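首页 会议纪要 译稿存放处 成员 留言 站内搜索

奥科拉译书小组 一月例会纪要

时间：星期天下午两点（通知时间），两点四十（人齐时间）
地点：屠老师家客厅，后半程转移至厨房
出席：屠老师（主持）、老魏、阿棉、小顾、贾姆希德·扎雷伊（Jamshid Zarei）、尼卢法尔·海达里（Niloufar Heydari，线上）、本人（记录）
请假：韩璐。理由为“感冒”，后经她本人在群里发的滑雪照片修正为“有事”。
列席：屠老师的猫，中途离席，未说明去向。

一、确认上次纪要

老魏对上次纪要提出异议，认为“老魏就逗号问题发言较久”一句带有倾向性。记录人说明，原稿写的是“很久”，已经改过一轮。老魏要求改为“老魏就逗号问题作了发言”。小顾说那样读者会以为发言正常长度，属于误导。讨论之后，改为“老魏就逗号问题作了充分发言”，双方都表示能够忍受。

阿棉指出上次纪要漏记了一件事：大家答应过每人交一份自己负责章节的人物称谓表。记录人承认漏记。屠老师问有谁交了。没有人交。屠老师说那么漏不漏记看来影响不大，但这次请记上。现已记上。

上次纪要通过。

二、书名

《埃嫩的磨坊》（Ernen）这个书名用了快一年，本次会议第四次讨论它是否成立。

反对意见由阿棉提出。她的理由是，全书里磨坊在第一章末尾就停了，之后再也没有磨过一粒麦子，大家在里面吵架、躲债、养鸽子、办了一场婚礼和半场葬礼，唯独不磨面。中文读者看到“磨坊”，会期待一点田园的东西，翻开以后满纸是继承权官司，恐怕要退货。她建议叫《停磨以后》。

老魏认为《停磨以后》像一份医嘱。

小顾提议直接叫《埃嫩》，两个字，干净。屠老师说两个字的书名印在书脊上很好看，可是她试着在电话里跟两位朋友念过，一位听成“挨冷”，另一位问是不是保健品。

贾姆希德说，原文书名里那个词，在当地话里既指磨坊，也指那种转个不停又没有产出的人，骂亲戚的时候常用。全场安静了一阵。屠老师问他这么要紧的事为什么现在才说。贾姆希德说他在去年秋天的邮件里写过，邮件的题目叫“关于书名的一个小问题”。记录人查了收件箱，邮件确实存在，七个收件人，已读回执为零。

于是会议改为讨论怎样把这层骂人的意思塞进中文。先后出现的方案有：《空转》（小顾，被指像汽车修理手册）、《白磨》（老魏，被指像豆腐）、《推磨的人》（屠老师，被指已经有太多书叫《某某的人》）。尼卢法尔在线上说了一个方案，信号断了，再连上时她说忘了，让大家继续，不用管她。大家后来一直觉得那个应该是最好的。

决议：维持《埃嫩的磨坊》，骂人的意思放进译后记。下次会议不再讨论书名。阿棉要求注明她对“不再”二字持保留态度。

三、人名与译名表

这部小说的人名问题由来已久。作者安东尼亚季斯（Antoniadis）有个习惯，同一个人在不同的人嘴里叫法不同：母亲叫小名，债主叫全名，神父叫教名，本人喝多以后用第三人称称呼自己。原文读者一看就明白是谁，因为词根相同。换成汉字，四个叫法互不认识。

阿棉负责的章节里，杂货店老板叫“德尔科夫”。小顾负责的章节里，他叫“戴尔科夫”。老魏把他译成“老戴”，并且解释说老戴亲切。韩璐译的那章里，他整章都叫“店主”，记录人起初以为店主是另外一个人，还替两人设想过一段矛盾。

屠老师拿出一张打印好的译名表，请大家以后照着写，Derkov一律作“德尔科夫”。老魏问，如果语境特别亲切怎么办。屠老师说，德尔科夫在全书里放高利贷，不存在特别亲切的语境。老魏说第十九章他给小女孩一块糖。屠老师请他往后再翻一页。老魏翻了，发现糖也记了账。老魏撤回意见。

顺带谈到母亲们的小名。原文的小名后缀有好几种，亲疏程度逐级变化，最末一级只用于孩子发烧的时候。中文手头能用的是“小”“阿”“儿”和叠字。小顾画了一张对照表，想让每一级都有着落，做到后面发现发烧那一级只能译成“小阿米米儿”。大家念了几遍，越念越像咒语。

尼卢法尔的意见比较干脆：母语读者自己也分不清中间那两级，她祖母分得清，她母亲分得清一半，到她这里全凭语气。所以中间两级可以合并，发烧那一级用叠字，其余交给上下文。这个意见一致通过，小顾的对照表归档，供后人瞻仰。

四、方言

本项原定十五分钟。

情况是这样：第八章到第十一章，赶车人一开口就是山里话，镇上人一句听不懂，情节全靠这个误会推着走。老魏的译稿让赶车人说一口陕北话。阿棉读后觉得生动，但她脑子里马上出现了窑洞和羊肉，怎么也回不到下着雨的埃嫩。小顾建议造一种不属于任何地方的方言，只改语序，不用方言词。他当场示范了一句：“马我给你看着，钱你莫要忘。”屠老师说这是四川话。小顾又示范一句：“马给你看着我，忘钱不要。”屠老师说这是马说的。

贾姆希德提供了一点背景。山里话在原文里并不滑稽，镇上人听不懂，然而读者是听得懂的，只是要放慢。作者大概希望读者在那几页里不自觉地站到赶车人那边去。如果译得太热闹，读者就会跟镇上人一起笑他，章末赶车人被扣下马车的时候，也就没有人难过了。

这段话之后，老魏沉默的时间是本年度最长的一次。随后他表示愿意重译四章，条件是允许保留一个“咧”字。

关于“咧”字的表决：两票赞成，三票反对，尼卢法尔的票因为线路延迟，到达时已经在讨论下一项，内容为赞成。屠老师裁定迟到的票有效，三比三，主持人再投一次。屠老师投了反对，然后看了老魏一眼，说那么就保留一个，放在赶车人最后一句。记录人按原样记录，不负责解释这个程序。

五、吃的

第十四章婚宴，菜单占了整整五页。作者写这五页显然很高兴，译者没有那么高兴。

争议集中在一种点心上。原文只有一个名字，没有说明，所有原文读者从小就吃，不需要说明。阿棉的初稿译作“蜜糕”。尼卢法尔说里面没有蜜。改作“酥饼”。尼卢法尔说不酥。问究竟是什么口感，尼卢法尔想了一会儿，说像很客气地咬一块毛巾。

老魏建议音译。音译出来五个字，婚宴上一共出现十一次，屠老师朗读了一段，读到第三次时舌头出了状况。

贾姆希德带来了实物，是他自己在家照着亲戚电话里的指示烤的。大家各尝一块。会议因此中断，转移到厨房，理由是厨房有茶。记录人尝过之后可以证实，“毛巾”一说有文献价值。小顾吃了三块，主张译作“硬糕”，被认为不尊重厨师，贾姆希德本人倒觉得很准确。

决议：译作“硬糕”，首次出现时不加注，让读者自己去咬。婚宴其余菜名由阿棉和尼卢法尔私下商定，不再上会，以保护会议时间以及贾姆希德的烤箱。

六、注释

屠老师重申原则：正文底下尽量不加注，一页不超过一条。

记录人汇报现状。小顾负责的第六章，有一页正文只剩三行，底下全是注，注里又引出另一条注，解释前一条注里提到的税种。小顾辩护说，不懂这个税种就不懂为什么舅舅要连夜把羊赶过河。阿棉说她不懂税种，可是舅舅连夜赶羊过河她看得很激动，读完注以后反而冷静下来了，还有点同情税务官。

老魏借此机会提起逗号。主持人提醒他逗号不在议程上。老魏说注释里也有逗号。主持人给他两分钟。以下为老魏关于逗号的发言摘要：原作者句子长，逗号少，一口气跑到底；目前各章译稿逗号过密，像一个人爬楼梯；建议每人回去删掉一些，删到自己不舒服为止。

这次大家竟然觉得有理。老魏看上去有些失落，似乎准备了反驳用的材料。

决议：小顾把税种注移到书末，写成一篇短文，愿意看的人自然会去看，篇幅不限，因为限了他也不听。各人自查逗号。

七、进度

全书32章。屠老师请各人报告，并请大家报告已经完成的部分，不要报告“心里已经有了”的部分。

阿棉：负责的章节初稿都有了，婚宴除外，婚宴见前。

老魏：原来都有了，刚才少了四章。

小顾：正文译完，注释仍在生长。

韩璐：缺席，托人带话说“快了”。阿棉问带话的人，韩璐说这句话时是什么语气。带话的人就是记录人，记录人认为语气是愉快的，背景里有缆车的声音。

贾姆希德和尼卢法尔：校对到第十章。两人的校对意见有时相反，屠老师问以谁为准。尼卢法尔说以她为准。贾姆希德说以她为准。此事意外地省时间。

记录人：负责的三章交了两章，第三章卡在一段写磨坊内部的文字上。原文把轮子、轴、斗、闸一样一样数过去，名词密得插不进手，数完来一句“像我们家的饭桌，谁动一下，全家都得动”。前面那串名词查了三本词典，三本词典互相不服。

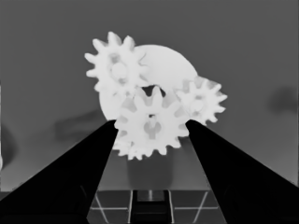 屠老师的意思是别跟词典耗了，那一段要紧的是最后那句饭桌，前面的名词只要念起来一个咬着一个，节奏不断，读者到了饭桌那里就会笑。哪个叫斗哪个叫闸，全国能来信指正的人估计凑不满一桌。记录人问，万一凑满了呢。屠老师说那正好请他们吃硬糕。

贾姆希德补充，他问过家里长辈，那串名词里有一个长辈们也不认识，很可能是作者自己编的。记录人为这个词失眠过，特此记下。

决议：第三章下次会议前交，编造的那个词也编一个中文词还给作者，由记录人自行负责。

八、钱

小组账上现有3000元，来源是去年那批旧书义卖，其中有一大半出自屠老师处理掉的一套精装百科全书，买主至今没有来取，书仍在屠老师家走廊里，各位进门时应该都绊过。

印刷方面，小顾问了一家小印厂，先印200本，用便宜一点的纸，账上的钱差一截。问差多少，小顾说对方报了三次价，三次都不一样，趋势是向上的，所以越早印越省。老魏说这句话他在买房的时候听过。

阿棉提议用更便宜的纸。小顾带了纸样，大家传看。最便宜的那一种，正面能够读到背面的字，两页合着看倒有点现代派的意思。屠老师否决。

也谈到要不要做成两卷。分卷的好处是上卷可以先印，坏处是上卷结尾正好停在赶车人被扣车的地方，下卷什么时候出要看韩璐。大家想象了一下读者的处境，觉得不太厚道。

贾姆希德问能不能请读者预订。屠老师说可以，不过预订就要写明出书日期。房间里有一阵子只听得见冰箱的声音。预订的事改期再议。

决议：继续攒钱。百科全书的买主由小顾再打一次电话，要是还不来取，就请他至少把走廊里那几本带走，从A到D。

九、朗读会

街口那家书店愿意借场地办一次朗读会，时间在春天，晚上，关门以后。店主的条件是读完把椅子摆回去，另外不要读太伤心的，上回有个诗社在那里读完，客人走的时候都没有买书。

选哪一段，意见如下。

阿棉主张读婚宴，热闹，人人都有台词。老魏主张读赶车人，但是他还没有重译。小顾主张读舅舅赶羊，答应不读注。屠老师问他保证吗。小顾说可以只读一条。

尼卢法尔主张先用原文读半页，让大家听听声音，再读中文。她可以连线来读，只是那边会是凌晨。问她起得来吗，她说那半页她打算不睡，睡了才起不来。大家很感动，随即开始讨论书店的网络行不行，感动持续时间较短。

老魏提出，朗读时由谁念哪个角色，需要早作安排，以免临场推让。分配如下：母亲由屠老师念，债主德尔科夫由老魏念（全票，不含本人），新娘由阿棉念，舅舅由小顾念，叙述部分由记录人念，醉酒的神父由韩璐念，因为她没有来，无法反对。

贾姆希德说他不念，他可以负责点心。问还是硬糕吗，他说练过几次以后已经没有那么硬了。小顾显得有些担忧，问那译名要不要跟着改。屠老师说不改。

决议：读婚宴，前面加原文半页。椅子由念完自己那部分的人先摆。

十、其他事项

1. 阿棉提醒，共享文件夹里现在有“终稿”“终稿改”“终稿真的”“终稿屠老师看过”“终稿屠老师看过老魏又改”五个版本的第十二章。请老魏说明。老魏说最后一个只删了逗号。鉴于第六项决议，暂不追究。文件名今后一律写章号和译者姓，形容词不许出现。

2. 称谓表（见第一项）。下次会议前每人一份，交到屠老师手里，口头交不算。

3. 作者的版权继承人那边仍未回信。去年的信是尼卢法尔写的，措辞非常漂亮，寄到了继承人搬走以前的地址。新地址贾姆希德已经打听到，离旧地址隔两条街，邻居们都说信其实转过去了，就搁在继承人家的鞋柜上。尼卢法尔再写一封，这次短一点，附一张印好地址的回邮信封，以降低鞋柜的吸引力。回信以前，印刷的事一律停在问价阶段，这一点屠老师让我写得明显些。

4. 老魏想在译后记里写一节逗号。屠老师说译后记由谁来写还没有定。老魏说那他先写着。

5. 贾姆希德的烤盘落在了厨房，请他下次来取。屠老师说不急，她正好想用一下。

散会时间：五点五十。老魏和小顾在楼道里继续讨论“咧”字，不计入会议时间，记录人下楼时他们还在二楼。

下次会议地点待定，屠老师家客厅要看走廊的情况。

留言

韩璐：神父我认了。但是纪要里“滑雪照片”那句能不能删？我领导也看得到这个网站。

屠：你领导看我们的纪要做什么？

韩璐：他说写得比我们单位的好看。

魏：第三项关于糖果的记述基本属实。第六项“显得有些失落”不属实，我当时是在找眼镜。另外，这份纪要逗号偏多。

路过的读者：请问上面说的硬糕有没有方子？去年义卖我买过你们两本旧书，里面夹了一张洗衣店的取衣单，还要吗？

阿棉：取衣单是我的！！那件大衣我找了一冬天。方子要问贾姆希德，他说电话里他姑姑给的分量是“够了就行”。

N. Heydari：我想起来那个书名了。先不说，留到下次会上。

阿棉：我就说“不再”两个字靠不住。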